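Teaching a two-handed pick from shelf to bin by remote control

Written for operators starting on the Conach rig at our Drendside site. You need the headset, both gloves and the foot switch. Set-up takes 13 minutes the first time and less after that.

1. Before you connect

Stand the robot facing the shelving with the bin on the floor to its right. Check that both hands can reach the bin without the forearms crossing. Open Sanna, load the task file and set the hand speed to 92 percent. Full speed makes the fingers overshoot when they close.

2. Match your hands to the robot's

Hold your own hands open in front of you, palms facing, and press the foot switch. The arms will follow from wherever they are, so start with your pose close to theirs - a big difference gives a sudden jump. If that happens, let go of the switch and try again.

3. Record the pick

Begin with trays and other light plastic parts. Take hold of the edge with one hand and keep the other one open until the part is clear of the shelf. Then bring the open hand in to steady it. 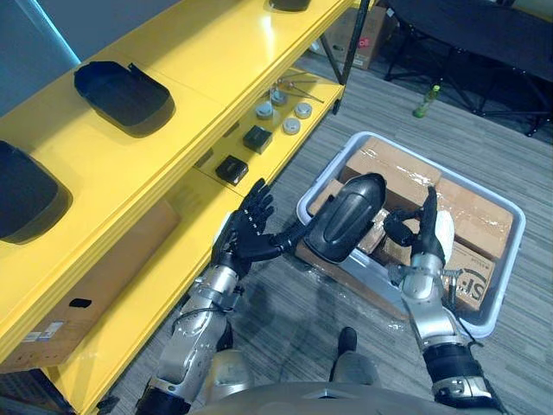 Move at an even pace and don't stop to think in the middle of a recording. Long pauses get learned along with everything else. Lower the part until it rests on something, open the fingers fully, and only then pull back.

If you drop a part, end the recording and mark it as failed. Do not pick the part up off the floor and carry on.

4. Save and check

Play each recording back at double speed before you save it. Look for fingers that close on air and for wrists turned to their limit. Error 406 means one glove lost its signal, and that recording has to be done again.

The Billodari gloves drift as they warm up, so redo step 2 after every break.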